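十一月,写六行字这件事,又捡起来了

先记几笔,等会儿要出门。
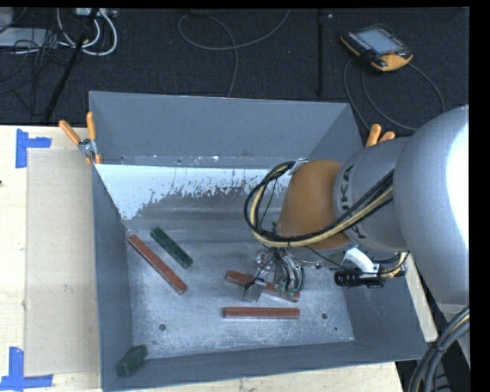
断了很久的晚间六行,上周重新开始了。规矩还是老规矩:睡前,六行,写今天的事,不写感想,写满就停。第一晚坐下来脑子一片空。然后一点一点冒出来,洗衣店的票,楼下换了门锁,我妈电话里说的那句“你自己看着办”。冒出来的样子很像图里这只灰色金属箱,箱底那么大一片都是光的,红的绿的几根长条躺在里面,左边那根红的还斜着。我的一天差不多就这样,大片是空底,东西就那几根,而且多半没摆正。以前我非要把它们摆正了才肯写,写成有头有尾的一段,最后再升华一下。累死。难怪写不下去。

现在斜着就斜着写。

说一下怎么断的。去年搬到Hurport,头一个月东西没拆完,本子压在哪个纸箱里不知道,就想着等找到再写。找到了,又想着等书桌到了再写。书桌到了,想着等月初。月初那天加班。然后就是下个月初。这种事我从小干到大,暑假作业,吉他,健身卡,一个套路。总要等一个干净的起点,好像前面那一截脏了就不能接着用。

这回是晚上十一点多,刷牙的时候,突然觉得烦,嘴里还有泡沫就去翻抽屉。没找到那本,找到一本Grastby的横线本,前面几页记着装修尺寸,什么水槽宽55,撕都懒得撕,翻过来从后面开始写。六行。第二天又六行。

就这么接上了。没仪式。

中间试过用软件。Haruna,朋友推荐的,界面挺好看,每晚三十分钟之前推一条提醒(就是你设的睡觉时间往前三十分钟),还会画一个连续天数的圈。我用了一阵,发现自己半夜爬起来写,纯粹为了那个圈不断。写的什么呢,“今天很累,晚安”,复制粘贴过两次。后来有一晚坐长途车,没信号,圈断了,第二天我就没再打开过。不怪软件,是我这人一看到连续天数就变得很功利,一断就全盘放弃。所以纸本子上我连日期都不写,隔一行,画个短横,下一天。漏了哪天自己也看不出来。很舒服。

有人要问不写日期以后怎么查。查什么呀。我又不是证人。

Elaine Prado以前跟我提过一嘴,她是我在Lilden上夜校时候的写作课老师,说话很快,改作业用铅笔,改得特别狠。她让全班交“昨天”,就这一个题目,每周都交,字数上限200。第一周大家都写得很漂亮,有个同学写了雨和祖父。她发回来,圈出一句“我给轮胎打了气”,旁边写:这句留下。别的都划掉。当时觉得这老太太是不是跟形容词有仇。我那篇更惨,留下的是“超市没有我要的那种盐”。

那句我到现在还记得,因为真的记得那个货架。雨和什么的,我自己也写过不少,一句想不起来了。

再说说这几天写下来的一些发现,很散:

- 写“跟谁说了什么话”最难。原话转头就忘。现在白天会有意多听半秒,尤其是我妈的电话,以前是开着免提洗碗的。
- 吃的不要写太多。头三天我全在写吃的。翻回去看像菜单。
- 生气的事要写,但只写发生了什么。写“他把门关了”,不写“他就是这种人”。第二天早上看一眼,常常发现人家可能就是关个门。
- 笔要放在本子里夹着。听起来很蠢,但是我有两晚是因为找笔没写成的。
- 写不满六行就拿天气凑,允许。凑的那行隔一周看也挺有意思,风很大,窗户响。

还有一条,写的时候别坐床上。坐床上我三行就倒了,有一页最后一个字拖出去老长一条尾巴。

前天翻到旧本子了,终于,在装冬天被子的袋子里,跟一条围巾卷在一起。坐在地上看了大半个下午,饭都忘了煮。老实说前面那些写得太用力。“我要成为一个怎样怎样的人”,这种句子有好几页。目标列了又列,早起,背单词,少发脾气,每个后面画个小方框。方框基本都空着。那时候我以为写日记是为了变好,写着写着就成了给自己记过。晚上本来就累,还要再被自己训一顿,谁受得了。

倒是夹在中间有几行,大概是那天实在没力气训自己了,写得很随便。写外公教我系一种绳结,系完他自己解不开,拿牙咬。写房东的猫坐在我的鞋上。写公交车上有人抱着一盆很高的植物,叶子一路扫别人的头,他一路道歉。这些我全忘了。要不是那几行,就真没了。外公那件,看完我在地上坐了好一会儿。那个绳结怎么系的没写,可惜,我当时怎么不多写一行呢。也可能写了也看不懂,绳结这东西光靠字不行。

打电话问我妈,她说外公什么时候会系绳结了。然后过了十分钟又打回来,说想起来了,捆柴用的,她也不会,但是舅舅可能会。说下次回去问问。然后我们就聊了挺久,聊柴,聊老房子后面那个坡,聊她小时候从坡上滚下去过一次,外婆先骂她裤子。这个我从来没听过。挂了电话赶紧记,那晚写超了,九行,破例。

所以我现在对“坚持”两个字也没那么大的执念了。以前看到别人说坚持了多少年,就羡慕,再羡慕一会儿就开始烦。现在想,断了就断了,断的那段日子也照样过掉了,本子不管这个。接着写就是了,反正在哪儿断的我也没标。

有读者上次留言问,要不要写给别人看,比如伴侣,或者以后给孩子。我的做法是不给。一想到有人看,手就开始打扮句子,“轮胎打了气”马上变成“在初冬的晨光里”。你要是能做到有人看也不打扮,那你厉害,我不行。博客这里是另一回事,博客本来就是穿好衣服出门的,虽然今天这篇扣子也没扣齐。

也有人问早上写行不行。试过,不行,早上我只记得梦和闹钟。不过每个人不一样,你自己试两晚就知道了。

对了还有字丑的问题。我的字现在丑的自己都要猜。昨天有一行认了半天,认成“买姜,还书”,后来在门口看见那本还没还的书,才确定。也算有点用。书今天必须还,已经超期了,就是为这个要出门。

本来想把旧本子里那几行抄上来,来不及了,下次在说。舅舅那边的绳结要是问到了,也一起写。

想试的话,今晚就拿张什么纸,快递单背面也可以,六行。不用告诉我。

走了,图书馆六点关门。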